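홈 | 제품 안내 | 설명서 | 부품 주문 | 고객 게시판

바블리(Vavley) 2분할 작업대 사용 설명서
4장. 상판 연결, 수평 맞추기, 그리고 자리 잡기

3장까지 무사히 마치셨다면 이제 다리 틀 두 개가 나란히 서 있을 텐데요, 수고 많으셨습니다. 힘쓰는 일은 거의 끝났고 이번 장부터는 눈과 손끝으로 하는 일이 많습니다. 따뜻한 차라도 한 잔 드시고 천천히 시작하셔도 괜찮아요. 작업대는 한번 제대로 앉혀 두면 몇 년을 그 자리에서 쓰게 되는 물건이라, 오늘 조금 더 들인 시간이 두고두고 편하게 돌아옵니다.

4.1 시작하기 전에

준비물은 동봉된 육각 렌치, 수평계, 마른 천, 연필입니다. 수평계는 상자에 들어 있지 않으니 집에 있는 것을 쓰시면 되고, 길이가 긴 것일수록 일이 수월합니다. 휴대전화의 수평 기능으로도 대강은 맞출 수 있지만 케이스가 끼워져 있으면 값이 틀어지기 쉬우니 꼭 벗기고 재 주세요.

볼트 봉투에는 볼트가 34개 들어 있습니다. 여분까지 포함한 수량이라 조립이 끝나고 몇 개가 남더라도 놀라지 마시고, 봉투째 상판 밑에 테이프로 붙여 두시면 나중에 이사하실 때 고마우실 거예요.

주의: 상판은 반드시 두 사람이 드세요. 혼자서도 들릴 것 같은 무게지만 폭이 넓어서 몸이 한쪽으로 돌아가기 쉽고, 모서리가 벽이나 발등에 닿는 일이 대개 이때 생깁니다.

4.2 두 상판 연결하기

1. 다리 틀의 윗면을 마른 천으로 한 번 닦습니다. 톱밥이나 포장재 부스러기 한 알만 끼어도 이음매에 턱이 생깁니다.

2. 왼쪽 상판을 먼저 올립니다. 밑면에 찍힌 화살표가 가운데를 향하면 맞는 방향입니다.

3. 오른쪽 상판을 올리고, 두 상판 사이를 손가락 한 마디만큼 벌려 둡니다. 처음부터 딱 붙여 놓으면 다음 단계에서 연결 핀을 넣을 수가 없어요.

4. 연결 핀을 왼쪽 상판 옆면 구멍에 끝까지 밀어 넣습니다. 뻑뻑하면 손바닥으로 눌러 주시고, 망치는 쓰지 마세요. 핀 머리가 뭉개지면 반대쪽 구멍에 들어가지 않습니다.

5. 한 사람이 왼쪽 상판을 잡고, 다른 사람이 오른쪽 상판을 천천히 밀어 붙입니다.

6. 밑으로 들어가 연결 철물의 볼트를 끼웁니다. 이때는 손으로 돌릴 수 있는 데까지만 조이세요. 꽉 조이는 것은 수평을 맞춘 다음입니다.

참고: 가운데에 가는 줄이 보이는 것은 정상입니다. 손톱으로 이음매를 가로질러 쓸어 보았을 때 걸리지 않으면 잘 붙은 것이고요, 걸린다면 6번 볼트를 풀고 높은 쪽 상판을 가볍게 눌러 가면서 다시 끼워 보세요. 두세 번 되풀이하게 되는 분도 많으니 속상해하지 않으셔도 됩니다.

4.3 높이와 수평

작업대 높이에는 정답이 없습니다. 앉아서 바느질이나 납땜처럼 섬세한 일을 하실 분과, 서서 반죽을 밀거나 소포를 싸실 분이 같은 높이를 쓰실 수는 없으니까요. 가장 낮은 위치는 645mm이고, 여기서 다리의 눈금 구멍을 한 칸씩 올려 가며 고르시면 됩니다. 팔꿈치를 옆구리에 편히 붙이고 앞으로 굽혔을 때, 손목이 꺾이지 않고 상판에 얹히는 높이를 먼저 시험해 보시길 권합니다.

1. 네 귀퉁이 다리를 모두 같은 눈금 구멍에 맞춥니다. 가운데 다리는 아직 바닥에서 살짝 떠 있어도 됩니다.

2. 수평계를 왼쪽 상판 위에 가로로, 그다음 세로로 놓아 봅니다.

3. 낮은 쪽 다리의 조절 발을 시계 반대 방향으로 돌려 내립니다. 한 번에 반 바퀴씩만 돌리고 그때마다 수평계를 다시 보세요. 성미가 급하면 오히려 오래 걸리는 일이랍니다.

4. 오른쪽 상판도 같은 방법으로 맞춥니다.

5. 이음매 위에 수평계를 걸쳐 놓고 마지막으로 확인합니다.

6. 가운데 다리의 조절 발을 바닥에 닿을 때까지 내리고, 닿은 느낌이 나면 거기서 멈춥니다. 더 돌리면 가운데가 솟아오릅니다.

7. 4.2의 6번에서 남겨 둔 볼트를 바깥쪽부터 안쪽으로 번갈아 가며 꽉 조입니다.

주의: 높이를 바꿀 때는 위에 놓인 물건을 모두 내려 주세요. 허용 하중 200kg은 다리가 전부 바닥에 닿아 있고 짐이 고르게 퍼져 있을 때의 값입니다. 한쪽 끝에 걸터앉거나 올라서는 것은 하중과 상관없이 위험합니다.

4.4 놓을 자리 고르기

창가는 밝아서 좋지만 여름 오후에는 상판이 꽤 뜨거워집니다. 흰색 상판은 직사광선을 오래 받으면 색이 누렇게 변할 수 있으니 얇은 커튼이라도 하나 달아 주시면 좋겠어요. 난방기 바로 옆도 피해 주세요. 이음매가 벌어졌다는 문의는 난방을 시작하는 10월에 부쩍 많아지는데, 작업대를 난방기에서 조금 떼어 놓고 볼트를 다시 조이면 대부분 해결됩니다.

벽에 붙여 쓰실 때는 뒤쪽으로 손이 들어갈 틈을 남겨 두세요. 전선이 눌리지 않고, 뒤로 굴러떨어진 것을 꺼내기도 좋습니다. 바닥이 미끄러운 집이라면 별매품인 소콜(Sokol) 받침 패드를 조절 발 밑에 깔아 주시면 됩니다. 패드를 깐 다음에는 수평을 한 번 더 확인해 주시고요.

조명은 쓰시는 손의 반대편에 두는 것이 기본입니다. 오른손잡이시면 왼쪽 뒤편이 되겠지요. 바넥(Barneck) 집게형 조명처럼 상판에 물리는 제품은 이음매에서 손 한 뼘 이상 떨어진 곳에 달아 주세요.

4.5 잔부품 정리하기

상판이 넓어지면 신기하게도 물건이 그만큼 늘어납니다. 처음 며칠 동안 자리를 정해 두지 않으면 나중에는 나사 하나 찾자고 온 작업대를 뒤지게 되니, 쓰기 시작하는 날에 정리 방법도 같이 정해 두시면 좋습니다.

1. 종류별로 통을 나눕니다. 전선이 달린 부품은 저희끼리 엉키기 쉬우니 나사나 단추와 같은 통에 담지 마세요.

2. 통은 바닥과 색이 뚜렷이 다른 것으로 고릅니다. 흰 상판에는 노란색이나 파란색 통이 눈에 잘 들어옵니다.

3. 자주 쓰는 통은 앞쪽에, 가끔 쓰는 통은 뒤쪽에 놓습니다.

4. 지금 손대고 있는 부품만 따로 담을 얕은 쟁반을 하나 마련합니다. 금속 쟁반은 닦기 쉽고, 가벼운 플라스틱보다 덜 밀립니다.

5. 하루 일을 마치면 쟁반부터 비웁니다.

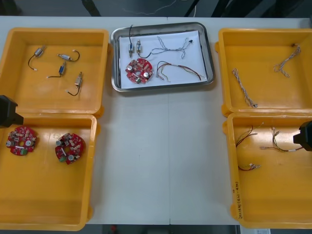

통을 이음매 위에 걸쳐 놓아도 되느냐, 자꾸 가운데에 물건을 두게 되는데 상판이 처지지는 않겠느냐는 질문이 고객 게시판에 올라왔습니다. 이어서 클룰테티(Clultetti) 서랍장을 밑에 넣어 쓰고 있는데 가운데 다리를 빼고 서랍장으로 받쳐도 괜찮은지도 함께 물어 주셨어요.

앞의 질문부터 답해 드리면, 얼마든지 걸쳐 놓으셔도 됩니다. 가벼운 부품 통 정도로는 처지지 않습니다. 다만 바이스나 재봉틀처럼 무겁고 떨림이 있는 물건은 어느 한쪽 상판에 온전히 올려 주세요. 떨림이 이음매를 오가면 볼트가 조금씩 풀립니다.

가운데 다리는 빼지 말아 주세요. 서랍장은 높이가 딱 맞아 보여도 서랍을 여닫을 때마다 조금씩 움직이고, 그러다 보면 상판을 받치는 면이 한쪽으로 쏠립니다. 서랍장은 왼쪽이나 오른쪽 다리 틀 안쪽에 넣으시고, 윗면과 상판 사이를 조금 띄워 두시면 됩니다.

4.6 첫 사용과 손질

1. 조립이 끝나면 무거운 물건을 올리지 않은 채로 30분쯤 두고 싶어 하시는 분들이 계신데, 따로 기다리실 필요는 없습니다. 접착제를 쓰지 않으므로 바로 사용하셔도 됩니다.

2. 첫 주가 지나면 볼트를 한 번 더 조입니다. 나무와 철물이 서로 자리를 잡으면서 처음보다 살짝 헐거워져 있을 거예요.

3. 평소에는 미지근한 물에 적셔 꼭 짠 천으로 닦고, 마른 천으로 물기를 거둡니다. 이음매는 줄을 따라 길게 닦지 말고 가로질러 닦아야 먼지가 틈으로 들어가지 않습니다.

4. 잉크나 풀이 묻었을 때는 주방 세제를 한 방울 떨어뜨려 잠시 두었다가 닦아 냅니다. 아세톤과 연마제는 표면을 뿌옇게 만드니 쓰지 마세요.

참고: 뜨거운 냄비나 인두를 상판에 바로 올려놓지 마시고 받침을 꼭 써 주세요. 한번 눌어붙은 자국은 저희도 지워 드릴 방법이 없어서, 상판 한쪽을 교체하시도록 안내해 드리고 있습니다. 두 쪽으로 나뉜 상판이라 상한 쪽만 바꾸시면 됩니다.

흔들림이 계속되거나 조절 발이 돌아가지 않을 때는 7장의 점검표를 먼저 보시고, 그래도 풀리지 않으면 상판 밑면의 제조 번호를 적어서 고객 게시판에 남겨 주세요. 벽 고정 철물을 다는 방법은 5장에서 이어집니다.

바블리 고객 지원 | 문의: 고객 게시판 | © 바블리 2024년 7월 | 맨 위로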